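Simcombe Workshop Notebook
Entry: 18 October 2022
Entered by: Razia Minhas
Subject: Drying behaviour of lime putty mixes, north bench

The purpose of this entry is to record the state of the putty trials before the bench is cleared for the Umeck panels. Colleagues taking over the work should read it together with the February entry, which sets out the mix proportions and the sieving method. Neither has been changed.

Two mixes are under comparison. The first uses the Igwe sand as delivered. The second uses the same sand washed and dried on trays before mixing. Both were knocked up by hand and left under damp sacking overnight. The washed batch was noticeably stiffer in the morning and required further working before it would leave the trowel cleanly. No water was added to either.

Batch weights were 647 g for the unwashed mix and 466 g for the washed. The difference arises from the quantity of washed sand to hand and has no bearing on the proportions. It does mean that the washed batch covered fewer laths, and the final row on that side was left bare.

Each lath was wetted, allowed to stand until the surface shine had gone, and then coated in one pass. The interval between wetting and coating was timed for every lath. In the earlier trials this interval was judged by eye, and the results could not be compared from one person to the next. Times are to be entered in seconds in the bench book, in ink, at the moment they are taken.

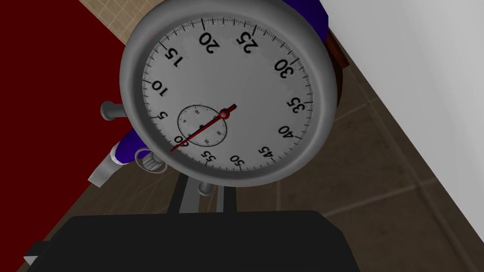 Fig. 1. Stopwatch, dial marked 5 to 60.

Fine cracking was seen in the unwashed mix by mid-afternoon, chiefly at the ends of the laths where the coat was thinnest. The cracks did not run across the full width. The washed mix showed one short crack, beside a knot, which may owe more to the timber than to the putty. I have marked its position in pencil on the back of the lath.

The shutters on the yard side were open for part of the morning. They should have been kept closed, and the drying times for the first row of both mixes must be treated with caution. I have bracketed them in the bench book. They are not to be carried into the summary table.

A pinch of hair was worked into the remainder of the unwashed mix and spread on a spare board. This was not part of the agreed trial. It is mentioned here so that the board is not mistaken for one of the numbered pieces.

Outstanding matters:
- Repeat the first row of each mix with the shutters closed.
- Wash a further quantity of the Igwe sand. The trays are on the lower shelf in the Zestside store.
- Scratch test on all laths once the surface is hard to the thumbnail.
- Confirm with the Umeck joiners whether their panels will have sawn or riven laths. The present trial covers sawn only.

The laths are to remain flat and must not be stacked. R.M.

Filed under: Workshop notes / Lime and plaster

Recent entries
Sieving and storing sand
Umeck panels: delivery and checking
Hair in base coats, first notes
Care of trowels and hawks

Simcombe Workshop. Enquiries to the workshop office. © Simcombe Workshop 2022. Back to top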